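Chapter 4
Recording Contracts and the Release Cycle

4.1 Introduction

A recording reaches the public through a chain of agreements, most of which the listener never sees. Chapter 3 dealt with the song as a written work and with the rights of its composer. The present chapter deals with the recording itself: who pays for it, who owns it, and how the money it earns is divided. The two subjects overlap at several points, and readers who are unsure of the difference between a composition and a master should return to section 3.2 before going further.

The term "master" is used throughout for the final approved recording from which all copies are made. "Label" means any company that finances or markets masters, whatever its size. "Advance" means a sum paid to the artist before release and recovered later from the artist's share of income.

4.2 The advance and its recovery

An advance is not a wage, and it is not a loan in the ordinary sense. If the record fails to earn enough to cover it, the artist is not normally asked to pay back the difference. Until it has been covered, however, the artist receives no further royalties. The account is then described as unrecouped.

Consider a duo signed to the label Hultuteo. The label pays an advance of £2000 and agrees a royalty of 20 per cent of net receipts. Recovery is made from the royalty only, so receipts must reach £10,000 before any further payment falls due. Students often set the advance against the whole of the receipts - a mistake that makes the contract look far more generous than it is.

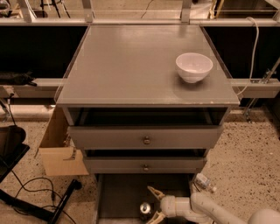 The position changes if recording costs are also recoverable. Suppose that the duo spends £1000 on studio time and that the contract allows the label to add this to the advance. The sum to be recovered becomes £3000, and the receipts needed rise to £15,000. The royalty rate has not altered. For this reason the list of recoverable costs deserves as close a reading as the rate, and usually gets less.

4.3 Singles, albums and options

Most contracts provide for a first commitment followed by a number of options. The option belongs to the label. A contract described as "one album plus 2 options" binds the artist to three albums if the label so chooses, and to one if it does not. Śliwiński calls this the one-sided term, and the name is used in the exercises at the end of the chapter.

Remigiusz Śliwiński's study of the Etura and Mabula catalogues found that options were taken up late, often in the final month allowed. The delay has practical effects. An artist waiting for a decision cannot sign elsewhere, and may be unable to confirm a tour or a producer. Section 4.5 sets out the notice clauses used to limit this - with varying success.

4.4 Cross-collateral accounts

Where several albums are made under one contract, the label may treat them as a single account.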